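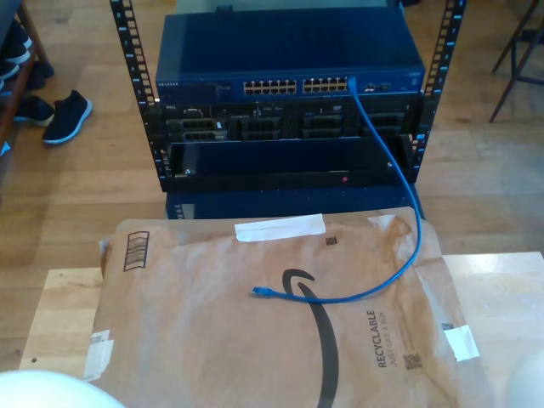 Figure 7. Open-frame rack with network switch mounted above the server.

Section 2: Preparing the equipment space

2.1 General

The Celness records system is supplied to branch libraries and service centres for use on their own premises. The branch manager shall nominate a space for the equipment before the delivery date is confirmed. A cupboard used for cleaning supplies is not acceptable.

2.2 Before delivery

1. Measure the doorway and the passage leading to it. Cartons are up to 50 kg and are brought in on a trolley.
2. Check that the power circuit is labelled at the switchboard. Unlabelled circuits must be traced by a licensed electrician.
3. Clear the floor for the full width of the rack and leave room to stand behind it.
4. Complete the Site Readiness Form and send it to the Genditz service desk. Forms received after Monday, June 22, 2009 will be scheduled for the July round.

Note: Branches at Seixas and Dunoseo share a delivery run and should agree on a time between them.

2.3 Connecting to the branch network

1. Confirm with the service desk which switch port has been allocated.
2. Run the patch cable clear of walkways – do not lay it under carpet or mats.
3. Press the connector in until the clip engages.
4. Record the port number and the colour of the cable in the site log.

Caution: Do not connect public computers to the allocated port. Loan records will be unavailable at all branches until the fault is cleared.

2.4 Room conditions

Room temperature must not exceed 40 degrees Celsius at any time, including weekends when the air conditioning is off. Enquiries concerning older buildings should be directed to Bienvenido Bautista, Branch Facilities.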